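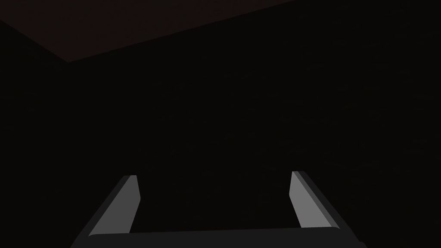
I spent most of this week teaching a simulated robot to open a door. Last November I did the same sort of thing with drawers, and I thought a door would be much the same job with a bigger handle. It is a different job.

The setup is simple enough. The robot lives in a simulated house called Fivosstead, which Marta Ostapchuk built for us. It has two arms with a gripper on each. I drive both arms with a pair of hand controllers. Everything I do gets recorded, and the recordings are what the robot learns from. I need 500 good runs by the end of the month and I have 49.

My first runs were poor. I drove the arms while watching the main view from the head and hardly looked at the wrist views. When Ilango Thevar went through the recordings he pointed out that the robot only gets what its own views show it. If I steer by something the wrist views never pick up, the robot can't learn that part from them. So I went back and watched my runs again from the wrists only.
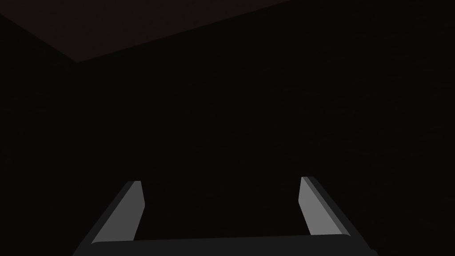
A lot of those runs started with the arm pointing nowhere useful. I would drift about for a while, find the door, drift off again to check my grip on the controllers, then start properly. All of that goes into the recording. Ilango's script trims the dead time at the start, but it can't tell a pause from a slow approach, so I have begun doing it by hand.

What I do now is this. Before I press record I put both arms in the same starting pose. I move towards the knob slowly, with the fingers already open, and I stop just short of it for a moment before closing. Then I close, turn, and pull with the whole arm. Turning and pulling at the same time looks quicker but the fingers slip off the knob, and a slip near the end means throwing the run away.

The other thing is speed. When I'm tired I speed up, and fast runs are hard to learn from – the gripper jumps too far between one step and the next. I stop after an hour and have tea. Unai Lorente does his in the mornings and his are much smoother than mine.

We also argued over which arm to use. I'm right-handed, so I had done nearly everything with the right and left the other one hanging about in mid-air. 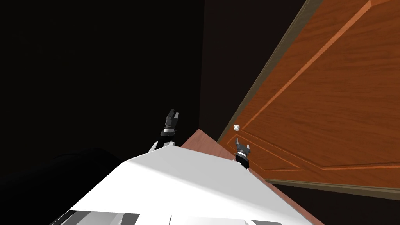 Taras Stelmakh thinks I should stick with the right arm until the robot can manage the door at all, and only then record a set with the left. His worry is that if the runs are split between the two, it will start off with one arm, change its mind halfway and do neither properly. He had that happen on Omine with a cupboard and it took him 2 weeks to sort out.

I've gone along with him for now. The left arm stays parked in the same place for every run, and I've thrown out the few where I let it wander. Next week I'll carry on with the door and try to get the turn cleaner. Marta wants to change the knob for a lever after that, so I'd like to finish this set first.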